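Handheld Console Pre-Sale Inspection – Checklist and Comments
Skendlow Retro Games, Stockdale store. Unit 1104, Munuvard handheld, color model.
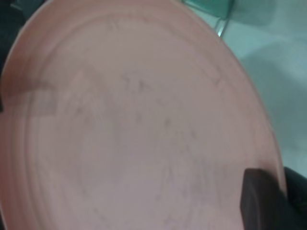
Pink plate, rim at right.

Inspector: Esko Heinonen
Date: 15 November 2025

1. Battery bay
Contacts free of corrosion: PASS
Spring tension: PASS
Comment: Light residue on the negative terminal, removed with alcohol.

2. Power
Switch travel: PASS
Idle current under 500 mA: PASS
Reverse polarity protection: NOT TESTED
Comment: Board revision has no test point for this. Refer to the bench.

3. Screen
Dead lines: PASS
Lens scratches: FAIL
Comment: One deep scratch, lower left. Replace lens before sale – Budevlow part is acceptable, but check the adhesive border.

4. Controls
D-pad, all directions: PASS
A and B: PASS
Start and Select: FAIL, then PASS
Comment: Select needed heavy pressure. Membrane cleaned and reseated. Retested for 35 presses with no misses.

5. Cartridge slot
Pins straight: PASS
Boots on first insert: PASS
Save kept after power off: PASS
Comment: Use the shop test cartridge only. Do not use trade-in stock.

6. Sound
Speaker at full volume: PASS
Headphone jack, both channels: FAIL
Comment: Right channel drops out when the plug is turned. Reflow jack joints.

7. Case
Screws all present: PASS
Cracks at battery door: PASS
Sharp edges: PASS

Result: HOLD. Items 3 and 6 to be repaired and reinspected. Item 2 open until bench reply is attached.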